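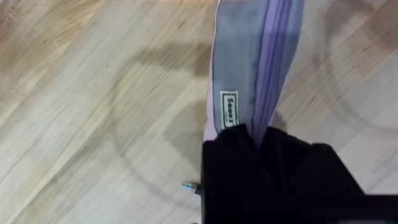

June 4, 2018
Lidville dye room, notebook continued from the green book (full).

Logwood on cotton, second attempt. The first attempt in October gave a decent purple in the pot and a dull gray-brown once it had been through the wash. I blamed the cloth at the time. Ludmila Pešek went through my old notes last week and thinks it was the scour, and after this morning I agree with her.

Cloth is the plain cotton from Hrubý, same bolt as before. It is sold as ready to dye. I cut two pieces off the end and left one as it came. The other got a proper scour: soda ash and a little neutral soap, simmered for two hours with the lid on. The water came off the color of weak tea, and there was a film on top that stuck to the spoon. So much for ready to dye. Rinsed until the water ran clear, then a drop test on both pieces. On the scoured one the drop went straight in. On the other it sat on the surface in a bead and rolled when I tipped the cloth.

That alone probably explains most of October. Alum can't get into cloth that won't take water.

Tannin next. Gallnut, ground fine, steeped in hot tap water and strained through muslin. Strain it more than once. There was still grit in the bottom of the bucket after the first pass and it leaves specks. Both pieces in together, turned by hand every so often, left until the bath was cool. They came out a pale cream, the unscoured one blotchy along the fold.
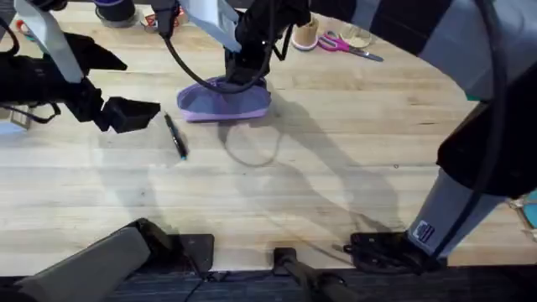

Mordant bath: 4000 ml of water, alum at 18 percent of the dry weight of the cloth, soda ash dissolved separately and added slowly. It foams, so use the tall bucket. I forgot this and lost some over the side - made the bath up again from scratch instead of guessing how much was left. The new alum is from Arkano and the crystals are coarser than the old stuff. They need longer in hot water before they go clear. Don't add it while there is anything still sitting on the bottom of the jug.

Left both pieces in overnight, then rinsed lightly and kept them damp. (Most of this entry was started yesterday on loose paper and is being copied in here.)

Dye bath. Logwood chips soaked, then simmered and poured off through the fine sieve. The first pour is very strong and rather red. I kept it apart from the second pour in case we want it for a dark sample later. It's in the jar with the blue lid on the bottom shelf, and it will go moldy if it's left, so somebody use it or throw it out.

Tap water here is hard and pushes the color toward blue. We used to add chalk because the recipe sheet says so, but that sheet was written for soft water. No chalk this time. The pH strips read 8 straight from the tap, which is already plenty.
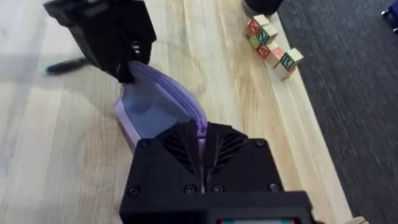

Heat was kept low, well under a simmer. The big burner doesn't want to stay low and I ended up moving the pot half off the ring. Needs looking at. Ludmila has asked Notel for a price on a hot plate with a real thermostat and is waiting to hear back.

Results so far, both pieces rinsed and hung:

Scoured piece - even, clean purple, a bit bluer than I wanted. No blotches except one near the corner where it was caught under the handle of the strainer. My fault.

Unscoured piece - lighter overall, streaky, browner along the fold. It looks a lot like the October cloth did after washing. I cut a strip off each and pinned them on the next page.

Rinse water from the scoured piece was nearly clear by the third change. The other one was still giving off color when I stopped.

Washing and light tests still to do. Half of each strip goes under foil in the south window. I don't expect much from logwood in direct sun whatever we do to it, but I'd like to know how fast it goes so we can tell people who ask about curtains. 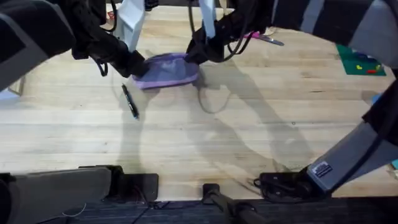 Can the leftover mordant bath be used again?
Only for small test pieces, and only after topping it up with alum. It gets weaker each time and there is no easy way here to measure what's left, so anything that has to match should go in a fresh bath.

Other notes. The scale drifts when the window is open. Shut the window before weighing. We are low on soda ash, roughly one more round of scouring in the tub, and gallnut is fine for now. The good muslin has a tear in it and I have put it with the rags.

Recipe sheet on the wall: I crossed out the chalk and wrote "scour first, even if it says ready to dye" at the top. Ludmila wants to retype the whole thing with the weights as percentages. She has my loose pages for that, so ask her if you need the timings before then.

Next: same again on the linen, scoured only. Iron dip on a cut from the streaky piece to see if it can be saved as a gray.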